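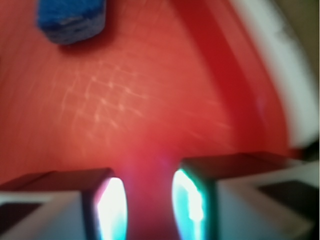
Evov opens orders for its Nistlow bench arm kit

15 August 2018

Hobbyists and small labs can now order the Nistlow, a bench-mounted robot arm and gripper kit from Evov that was first shown to the public in March. The full kit costs $1,584 and ships in 2 boxes. Buyers who already own a suitable power supply can leave it out and pay $1,548.

What makes the Nistlow such a treat is how much comes ready to go. The arm arrives with its joints already bolted and its cables run, so the first evening can be spent picking things up and not hunting for a missing washer. The gripper has a lit pad on the inner face of each finger and a small camera close behind, and the brightness of the pads can be set from the software. It's a lovely bit of kit to watch at work!

Evov has put real thought into the practice material too. Each order includes a set of sorting exercises called Roman, written for ordinary household clutter: sponges, cloths, keys, a ball, a scrunched-up paper towel. The set runs to 300 short tasks, starting with firm, blocky shapes and working up to the floppy and awkward ones. A red plastic tray and a bit of kitchen counter beside the sink are plenty of room for it.

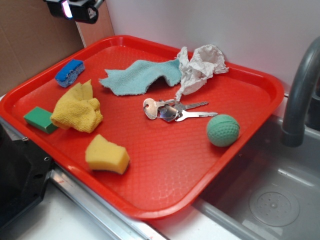 What the exercises cover

The early Roman tasks stick to one object at a time. A foam block or a kitchen sponge is a forgiving first grab, and the software lets you replay each attempt at half speed from the wrist camera or from a second camera fixed beside the tray. Cloths come later, and they're a proper challenge. A bunched-up one gives the fingers a ridge to pinch, while one lying flat and stretched out asks for a much lower approach. Keys are harder again - small, shiny and tangled over each other on the ring.

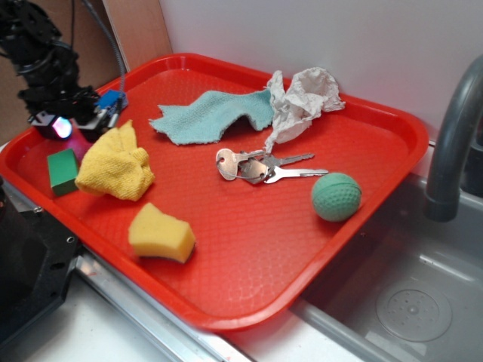
The last group of tasks mixes everything together and leaves the order of picking up to the user's own program. Evov says schools were keen on this part during the trial, and it's easy to see why. Students can swap in whatever is lying about the classroom, and a new object takes only a few minutes to add to the list.

The kit works with the Stido control board, which is included and can also be bought separately as a spare. Setup guides are free to download in English and French. Orders are open through Evov's website, and replacement finger pads will be stocked there as well. Colour choices are limited to black for now.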